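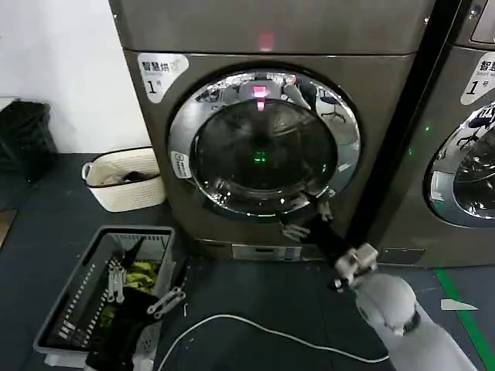 Sivumgate House Interiors Group
Minutes of the ordinary meeting held in the ground floor reception room, 24 Feb 2022

Present: the Chair, the Secretary, the resident representatives for the east and west wings, the design consultant from Flerach, and one representative of the Jurić workshop (items 3 and 4 only).

Apologies were received from the resident representative for the garden wing.

1. Minutes of the previous meeting

The minutes were approved with one correction. Under item 5, "ocher" should read "oyster" as the agreed color for the upper corridor ceiling. The Secretary will amend the file copy.

2. Matters arising

The Secretary reported that the two wall lamps removed from the mail lobby had been returned from rewiring. One shade is still missing. The west wing representative asked that the lamps stay in storage until both can be hung together, and this was agreed.

The question of the umbrella stand was deferred again.

3. Entrance hall floor

The consultant presented two drawings for the entrance hall. Scheme A keeps the existing black and cream terrazzo and repairs it in place. Scheme B lifts the terrazzo along the north wall and replaces it with a border in gray limestone.

The Jurić workshop had examined the floor and found the terrazzo sound except for a strip beside the elevator, where an earlier patch has shrunk away from its surround. The workshop advised that a close color match was possible for the cream, but that the black aggregate in the original is no longer quarried and the nearest substitute is slightly greener. Sample blocks were passed around the table. The east wing representative considered the difference acceptable under lamplight and asked to see the samples again in the hall during the morning.

The workshop's quotation for Scheme A is $2,243, including grinding and sealing. No firm price was available for Scheme B. The consultant observed that the border would also mean trimming the bronze threshold at the garden door, and that this had not been allowed for in the drawing.

Resolved: that Scheme A be adopted, subject to approval of the samples in daylight. The resolution was carried with one abstention.

4. Reception room paneling

The oak paneling on the fireplace wall has been stripped of its later varnish. The workshop recommended a hard wax finish in two coats and advised against any stain. The consultant agreed, and noted that the fluted pilasters on either side of the fireplace should be finished by hand so that wax does not collect in the grooves.

There was some discussion of the niche to the left of the fireplace. The west wing representative favored shelves. The Chair preferred that it be left open for a single piece, possibly the ceramic floor vase now in the basement. The consultant will prepare a sketch of each arrangement for the March meeting.

The Jurić representative left the meeting at this point with the thanks of the group.

5. Curtains and upholstery

Three fabrics from the Julness range were considered for the reception room windows: a plain wool in moss, a linen and wool blend in stone, and a woven stripe. The stripe was thought too busy beside the plaster frieze. Opinion was divided between the other two. The stone blend is lighter and would show less fading on the south side, while the moss sits better with the green marble of the hearth.

The Secretary noted that the Julness mill requires a minimum order of 30 yards in either fabric. The windows alone will use most of this, and the remainder could cover the window seat. The group agreed that the bench cushions in the hall should remain in their present leather.

Resolved: that the moss wool be ordered, lined and interlined, with a plain pinch pleat heading and no pelmet.

6. Lighting

The consultant reported on the proposed ceiling pendant for the stairwell – a stepped glass fitting in the manner of the original, which was removed before the present group was formed. The fitting would hang lower than the one now in place. The east wing representative asked for confirmation that furniture could still be carried up the stairs beneath it. The consultant will check the clearance at the half landing and report.

It was agreed that all new bulbs in the public rooms should be warm white and dimmable.

7. Budget

The allocation for decorative work in the public rooms was confirmed. A sum of $2,000 has been set aside for lighting and may not be applied to other items without a further resolution. A separate amount of $300 was approved for framing the two architectural prints intended for the upper corridor. Frames are to be narrow, in black, with no gilding.

8. Any other business

The garden wing representative had written to ask whether the brass room numbers could be polished. The consultant advised leaving them as they are, with dusting only. The group agreed, although the Chair asked that the number plate missing its lower screw be secured.

A resident had offered a walnut side table on loan. The offer was accepted in principle, subject to measurements.

9. Next meeting

The next meeting will be held in March in the same room, on a date to be circulated by the Secretary. Fabric cuttings and the niche sketches will be available for inspection beforehand at the reception desk.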